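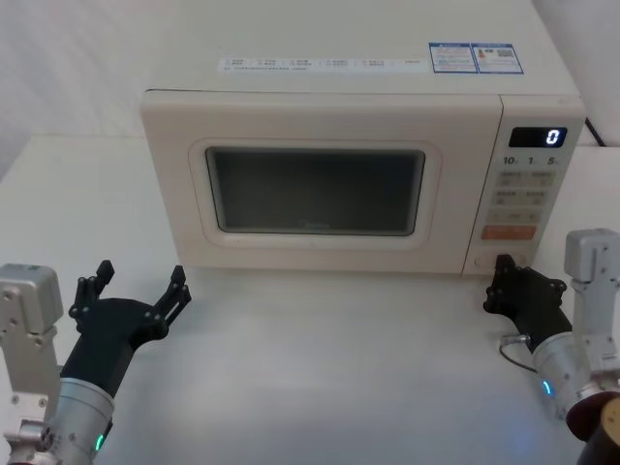 Getting a microwave properly clean (and keeping it that way)

I love my microwave. I use it every day for porridge, leftover curry and the coffee I forgot on the windowsill, and I used to clean it about as often as I clean the gutters. Then Diane Sutherland showed me her lemon bowl method in April and I've been a convert ever since. It's so easy!

The lemon bowl

Half fill a microwave-safe bowl with water, squeeze in half a lemon and drop the rind in too. Stand a wooden spoon in the bowl so the water doesn't boil over all at once when you move it. Run it on high until the window fogs up, then leave the door shut for 10 minutes. Don't skip the wait — the steam is doing your scrubbing for you. Lift the bowl out with oven mitts, and wipe the roof first, then the walls, then the floor.

No lemon? White vinegar works just as well, a good splash of it. The kitchen will smell like a fish and chip shop for a bit. Open a window.

The turntable

If yours has one, let the glass plate cool before it goes in the sink. Wash the roller ring as well (crumbs love it), and dry both before they go back.

The outside

Switch off at the wall before you start on the buttons. Spray the cloth, never the panel, and wring it until it's barely damp. For the little grooves around flat buttons I use a cotton bud with a drop of dish soap, and it is so satisfying. Light-coloured plastic shows every fingerprint, and bicarb paste will lift most yellow marks if you go gently. Try a hidden corner first.
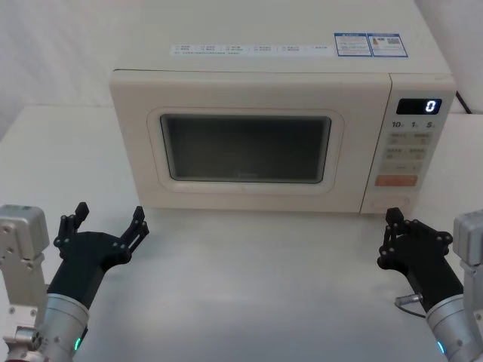

Cream finish, orange button: wipe the most-used buttons first.

Stickers on top

Peel or keep? Check the manual before you take anything off, as some labels carry safety information. Mervin MacPherson softens the gluey leftovers of shop stickers with a dab of cooking oil, left for an hour, then soapy water. Keep the oil well away from any vents.

Room to breathe

Pull the whole thing forward every couple of months and dust behind it, cord and all. Leave the gap your manual asks for, and please don't use the top as a shelf for the bread! I did that for years.

Keeping it clean

Cover everything, even soup. I have 2 vented covers so there's always one that isn't in the dishwasher. Wipe splatters while they're still soft, and leave the door ajar for a few minutes after anything steamy.

Uyên Huỳnh keeps a folded cloth right beside hers and gives it a wipe every night after dinner. I'm working up to that.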